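Getting to the Appointment: Missed Rides and Missed Counseling Visits in Brirnstead

Course project report, Community Health Methods
Submitted November 20, 2022

1. Background

Marciniak House is an outpatient counseling center on the north side of Brirnstead. It offers individual sessions, two evening groups and a medication clinic, mostly to adults with depression, anxiety or a substance use disorder. Many of its clients don't drive. Some have lost a license, some never had one, and some share a car with a relative who needs it for work.

The center started a ride program called Stiltness in January. The name came from a client who suggested it at a group meeting, and the staff kept it. A client who has a booked visit can call or text to ask for a ride. A dispatcher at the center enters the request into a scheduling tool made by Verkico, and the tool assigns one of the program's drivers. The ride is free. There is no limit on how many times a client can ask.

Our group was asked to look at whether the rides were reaching people and what happened when they didn't. The center had a feeling that clients were missing visits for transportation reasons more often than the attendance log showed. The log has only three codes: attended, canceled and no-show. None of them says why.

2. Questions

We settled on two questions after a meeting with Urszula Witkowska, the program coordinator.

First, at what stage does a ride request fail, if it fails?

Second, what do clients do after a ride falls through?

We had a third question, on whether regular rides improved how long people stayed in treatment. We dropped it. The program is less than a year old and we had no comparison group. It would also have meant reading clinical files, and our approval from the course didn't cover that.

3. Data and methods

The center exported the ride requests from the Verkico tool and removed names, phone numbers and home addresses before we got the file. Each row had the date and time of the request, the time of the visit, the pickup zone, the type of visit and the ride status. There were 1030 requests in the export. We removed the ones with no visit time, mostly test entries from when the dispatchers were learning the tool, and were left with 1008.

We then matched the requests to the attendance log using a code number the center made for us. Matching took longer than we planned. The tool records a round trip as one request if it is booked in one call and as two if the client calls later for the way home. We ended up looking at the outbound trip only.

We also interviewed 10 clients. A flyer went up in the waiting area and anyone interested could leave a number at the front desk. Interviews lasted up to half an hour and took place in a small office at the center or by phone, whichever the client wanted. Two of us were at each interview, one to ask and one to take notes. We didn't record. Clients got a grocery card for their time.
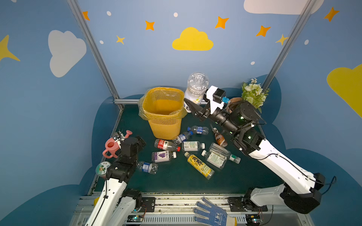 The interview guide went through two drafts. The first one opened with questions on how the client had come to the center, and in a practice run it was clear that this pulled people into telling their whole history before we ever got to transportation. The second draft started with the last visit: how did you get here, what time did you leave home, what did you do to get back. Clients could bring up anything else they wanted at the end, and most did.

Finally, we read 100 of the free-text notes dispatchers had typed into failed requests. Two of us sorted the notes separately and then compared. Where we disagreed we talked it over with the third member of the group.

4. What we found

4.1 Where requests fail

Most requests did not fail. More than three quarters ended with a completed pickup, and the share went up over the year as the dispatchers got used to the tool.

Of the ones that failed, the biggest group never got a driver assigned. These were mainly early morning visits and visits in the east zone, where the bus also runs less often. The medication clinic opens before the counseling side does, so clinic clients were affected more than group clients.

The second group had a driver assigned but no pickup. We read these notes most closely. The usual entry was some version of "driver arrived, client not there." In a good number of them the client called later to say they had been waiting. Apartment complexes with more than one entrance came up again and again. So did the motel on the county road, where drivers were told at the office that they couldn't wait in the lot.

The smallest group was canceled by the client. A few of these were canceled and rebooked several times on the same day.

4.2 Same-day requests

Requests made the same day failed more often than requests made the day before. This was expected. What we did not expect was that requests made a week or more ahead also did poorly. Clients who booked early sometimes had a visit moved by the counselor, and the ride stayed at the old time. The Verkico tool and the center's own calendar don't talk to each other. When a visit is moved, a person has to remember to move the ride.

4.3 What clients do when a ride falls through

In the interviews, clients described three things. They found another way, they called the center, or they stayed home. Finding another way usually meant asking a family member, and several people said they avoided this if they could. One man walked to a morning visit along a road with no sidewalk and arrived after his slot had been given away.

Calling the center worked when someone picked up. The ride line and the main line are different numbers, and the ride line goes to voicemail before the office opens. Clients with an early clinic visit had no way to reach a person at the time they most needed one.

Staying home was described in a different way from the other two. People talked about it less and with more embarrassment. Two clients said they had then skipped the following visit as well, and that the first one had felt like the end of it until a counselor called them. One said she didn't want to explain again. Another thought he would be charged for the missed visit, although the center doesn't charge for them – he had been charged at a previous clinic in another county and assumed it was the same everywhere.

When we matched the failed rides to the attendance log, most of the visits behind them were coded as no-shows. From the log alone, a client who was standing at the wrong entrance looks the same as a client who decided not to come. Counselors see that code when they open a file. We think this matters, and we suggested in our first draft that the no-show code should be taken out completely for anyone who had booked a ride.
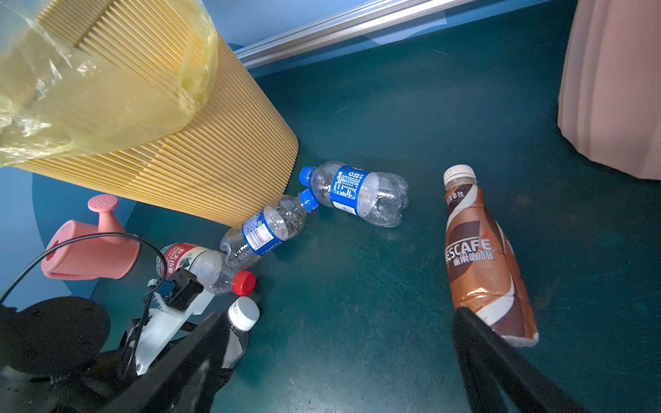
Selma Perić disagreed with this when we presented the draft at the center. She runs one of the evening groups, and she said counselors need the code. In her experience a second no-show is often the first sign that someone is drinking again or has stopped taking medication, and she would rather make a call she didn't need to make than miss one. What she wanted was a fourth code next to the others, so that she would know what kind of call it was going to be.

We changed the recommendation after that discussion.

5. Recommendations

Add a "ride failed" code to the attendance log. The dispatcher would enter it, not the counselor, so that it doesn't depend on the client having to explain.

Forward the ride line to a cell phone before office hours on clinic days. Urszula Witkowska said the center already has a spare phone and that the question is who would carry it.

Save a pickup spot for each client as a note that stays with the client and not with the single request. At present dispatchers type it in each time, and it gets left out when the line is busy.

Print a list every afternoon of visits that were moved that day, and check it against the ride schedule. It is a manual fix. A link between the two systems would be better, but the center has asked Verkico for a price and has not received one yet.

Put one sentence in the welcome packet saying that there is no charge for a missed visit.

6. Limits

Our interviews were with people who were at the center to see the flyer, so those who stopped coming are missing. They are the ones we would most like to have heard from. The dispatch notes were written in a hurry and by several people with different habits; one dispatcher wrote full sentences and another wrote mostly initials. We asked about abbreviations we couldn't read, and a few stayed unclear.

We also can't say that a failed ride caused anyone to leave treatment. We can say that a failed ride was often followed by a no-show code and that some clients told us what the next week was like.

7. Next steps

The center plans to try the new code with the medication clinic first. A second student group may take over the matched file in January, and we have left them our sorting rules for the dispatch notes along with a list of the zone codes. The east zone file has to be redone, as the boundary was changed over the summer and the older rows still use the old one.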